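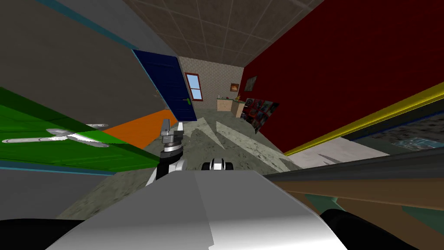

A room with furniture, computer rendering

Domik is the local name for a type of small dwelling house in Ullutdale, found mostly in the village of Lisside and on the farms above it. The word means "little house" in several Slavic languages. It is not known how it came into the speech of the valley, and older residents also use the word "half-house" for the same building.

Form

A domik has one main room and one sleeping room, with a loft over the sleeping room only. The main room is open up to the roof. The entrance is on the long side, never in the gable, and it leads directly into the main room. The stove stands against the wall between the two rooms, so that both receive heat from it. A ladder to the loft was usual in the older houses; later ones have a steep stair with a cupboard under it.

The walls are of local stone to the height of the window sills and of timber above. Roofs were first covered with wooden shingles and afterwards with slate. In the oldest houses the floor of the main room lies one step lower than that of the sleeping room.

History

The first domiks were summer houses for families who kept sheep on the high pastures. They were occupied from the end of May and left empty when the animals came down. When the quarry above Lisside was opened, the same plan was used for workers' houses — now with thicker walls and a chimney of brick — and these were lived in during the whole year.

Most of the quarry houses were built by the firm Mészáros, which delivered the timber parts already cut and numbered. The numbers can still be read on the beams of many lofts. The firm's list of work contains 392 houses, of which 300 were in Lisside. After the quarry closed, many owners joined two neighbouring houses into one by making a door in the shared wall.

Present use

Domiks serve today as homes, as holiday lodging and as stores for tools and hay. Five of the summer houses are protected and may not be changed from the outside. One of them is open to visitors in August, and also on 21st December, when candles are placed in its windows in the evening.

See also

Lisside quarry
Summer farms of Ullutdale
Shingle roof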